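# Burger night, assembly-line style

I make burgers for a crowd more than I'd like to admit. My sister-in-law Ermira Radonjić has a big backyard and a big family, and every July I end up as the person standing between 21 hungry people and their dinner. The first year I did it all at the kitchen counter with bags of buns on top of the toaster and the cheese still in the fridge. It was a mess, and the last plates went out with cold meat. So now I set up a station, and I'm going to walk you through it!

This is about putting burgers together, so I'll only say a little about the patties.

## Before anything hits the grill

1. **Wash and dry the lettuce.** Spin it, then lay it out on a towel for a good while. I like the curly kind because it holds sauce in the ruffles (iceberg is fine too, I just never buy it).
2. **Separate your cheese.** If you buy slices that stick together, peel them apart while they're cold. I once tried to do this in August with greasy fingers and tore half the pack.
3. **Slice the buns all the way through.** Long serrated knife, gentle sawing. If you leave a hinge, they'll tear at the worst moment.
4. **Cut your paper.** Plain white sheets, a little smaller than the floor of your tray. Cut a whole stack. When one gets crumby or saucy, pull it and drop in a new one.

For the meat, I weigh out 67 grams for the kids' patties and go bigger for everyone else. Make them wider than the bun. They shrink.

## Toasting

I toast buns cut side down in a dry pan over medium heat, and I pull them as soon as I can smell them. You can use butter. My neighbor Vsevolod Yurchenko uses mayonnaise and swears by it, and having eaten four of his burgers in one sitting I can't really argue. If you'd rather use the oven, 300 degrees for a few minutes warms them through without much color, and you can do the whole batch at once.

Skip toasting if the buns are very fresh and you're eating right away.

## Laying out the station

Clear more table than you think you'll need. The tray you build on goes in the middle, right up at your edge of the table, and everything else goes around it in the order you'll reach for it. Straight-sided clear containers are my favorite for this. You can tell at a glance when you're running low, and they sit snug against each other.

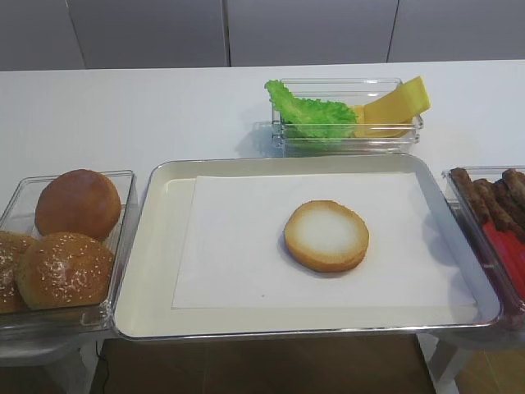

Buns are where I see people get stuck, so put them on the side of the hand you don't do the fussy work with. I'm right-handed and I want them on my left, close enough to the tray that there's hardly a gap. Mix your types if you have picky eaters: sesame seed and plain can share a container, as they do here. Then start every burger the same way, with a bottom half on the paper, cut side up, and nothing else on the tray until it's down. Lettuce and cheese share the smaller container at the back. I stand a slice of cheese up against the end so there's an edge to grab, and if the lettuce flops over the other side, let it.

## Building

My order goes bottom bun, sauce, lettuce, patty, cheese, top bun. Lettuce under the meat keeps the bottom from going soggy. If you want the cheese properly melted, put it on while the patty is still in the pan and cover it for the last bit.

Work on one burger at a time until you've got the rhythm, then try two. Past that I start forgetting who said no sauce.

Leftover buns freeze well, already sliced, in a zip bag with the air pushed out. Leftover lettuce goes in my lunch the next day.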